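Nerell freight firm's fund passes £3,289 for motor neurone research

By Sneha Saxena
June

A haulage and warehousing company in Nerell has raised £3,289 for research into motor neurone disease, and has agreed to match the sum from its own accounts.

Rajput Freight, which was founded in 1978 and runs its vehicles from the Plukton estate, opened the fund in the winter after the death of a former depot manager. Staff can give through a monthly payroll deduction, taken before tax. Donations from customers are recorded separately and paid into the same account.

Transport manager Tarun Bhatia, who set up the scheme, said the largest single amount came from a sponsored walk along the canal between Nerell and the Broltodent lock. It brought in £800.

"The payroll giving is slower but it is regular, and that matters to the people receiving it," he said. "A laboratory can't plan its work on one good weekend."
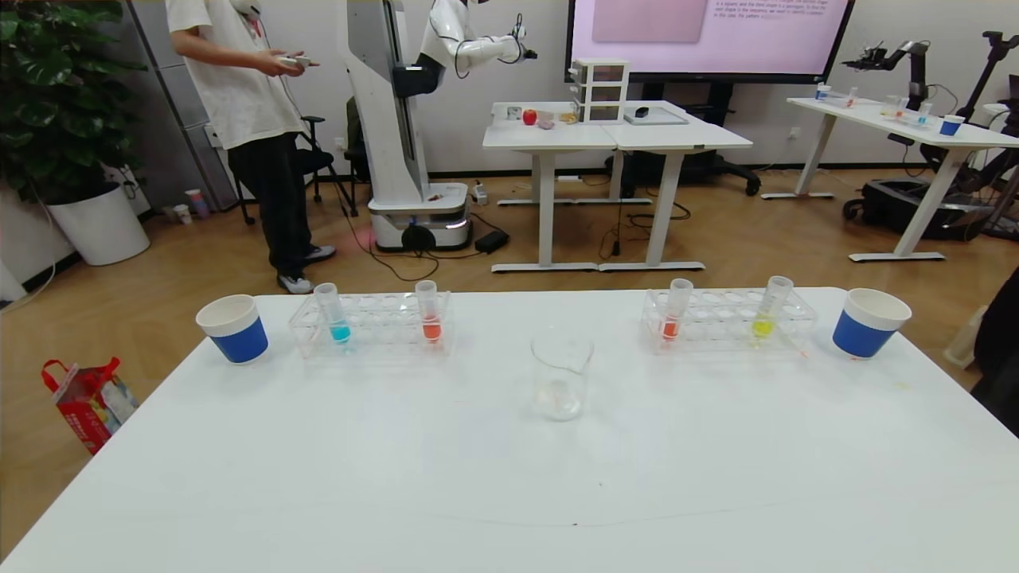
The money will go towards consumables and technician time on a project looking at proteins in blood samples. The aim is to find a marker that can be measured at an early stage of the disease. Diagnosis at present relies largely on clinical examination, nerve and muscle tests and the ruling out of other conditions, and can take many months.

Motor neurone disease affects the nerves that control movement. Muscles weaken over time, and speech, swallowing and breathing may be affected. There is no cure. Treatment is directed at managing symptoms and, in certain cases, slowing the rate of decline.

Under the terms agreed with the company, payments will be made in 3 instalments. The first is due this summer and the second will follow when the research team has supplied a written progress report. The last depends on the samples having been processed and the results submitted for review.

Mr Bhatia said the report would be put up in the drivers' room and sent to customers who had given money.

"People want to know what it was spent on, even if the answer is mostly gloves and reagents," he said.

The payroll scheme remains open to staff at the Plukton depot and will be offered to agency drivers from the autumn. A second walk is planned over the same route, starting at 9.30am from the Broltodent lock car park. Entry forms are available from the Rajput Freight transport office.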